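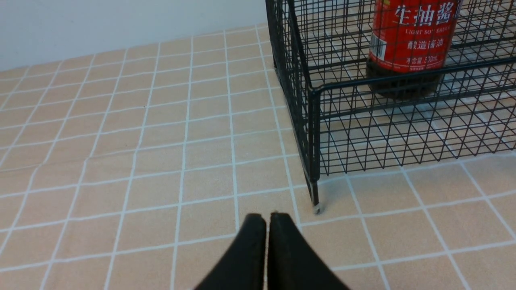

10 Jul 2026
Lornstead workshop, glaze notes

Unloaded the low-fire test this morning. The Vulomier controller logged a peak of 1,974 degrees F at the end of the hold, a little over what I programmed. The witness cones agree: the target cone is bent past where I like it, with the tip almost on the shelf. Either the thermocouple is drifting again or the hold is too long for a load this light. Leaving the program alone until I have one more firing to compare.

Results, white base on the Eskildsen red body:
Thin coat: brown showing through everywhere, edges dry to the touch. No use to us as it is.
Medium coat: smooth, satin more than gloss, a few pinholes near the foot.
Thick coat: crawled on the inside corner of every L-shaped tile. Flat faces fine.
Copper wash under medium: soft green, bled more at the top of the tile than the bottom. Would like to see it on a vertical form before deciding.

The crawling is the thing to fix. It only shows where the glaze pooled in the corner and cracked as it dried, so I think we have too much raw clay in the recipe and not enough calcined. Same fault as the batch from last September, which we blamed on dusty bisque. I wiped all of these with a damp sponge and let them dry before glazing, so dust is unlikely this time.

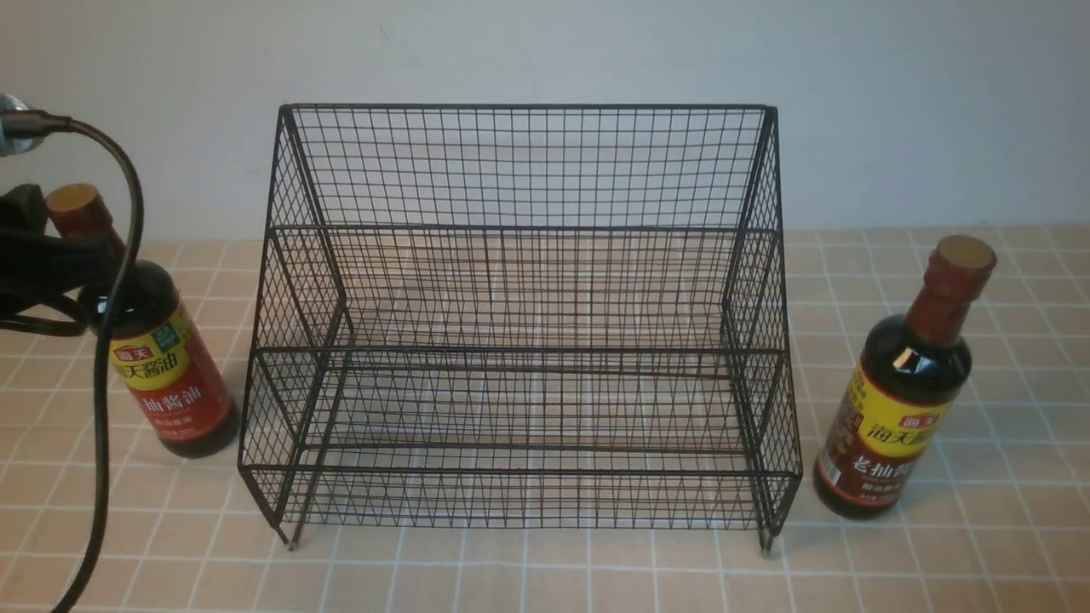
Next test splits the kaolin, half raw and half calcined, with everything else held where it is. I'll mix 600 g dry, enough to dip properly. The little cups we used last time were too shallow and left a line across every tile. Drying space is the other problem, as glazed tiles laid flat on newspaper pick up fuzz on the back and the stacked ones chip. Wire mesh would let air at both faces, and the black rack with the tall back and the lower step in front is the right sort of shape for it, thick coats at the back and thin ones forward. Put a sheet of something under it to catch drips. Glaze dust on countertop tile is miserable to wipe up.

Scale: the Flukamach reads high until it has warmed up. Turn it on first, then go find the buckets. I reweighed the bentonite after lunch and got a different answer from the morning, so the bentonite figure for this batch is suspect — I've marked it in pencil in the recipe book. 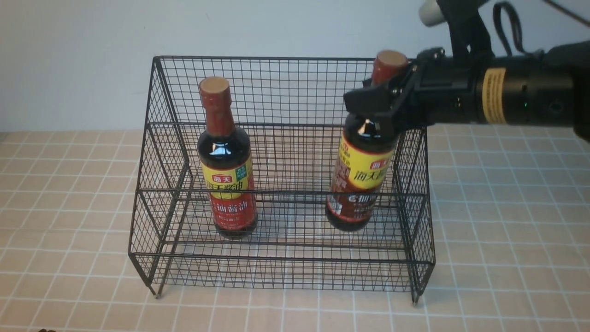 Why are we still sieving every batch twice?
The first pass breaks up the clumps but leaves specks of frit stuck together, and those come out as rough spots in the satin. The second pass through the same screen catches most of them. Rinse the screen in between and put what's left on it back in the bucket with some of the glaze water.

To do before the next load:
Order calcined kaolin from Eskildsen. Check it's the same mesh as the last bag.
Scrape and rewash the bottom shelf. Copper drip near the left post.
Number the new tiles in iron oxide before bisque. Pencil burned off again and I lost 2 of them.
Cones on the middle shelf as well as the bottom.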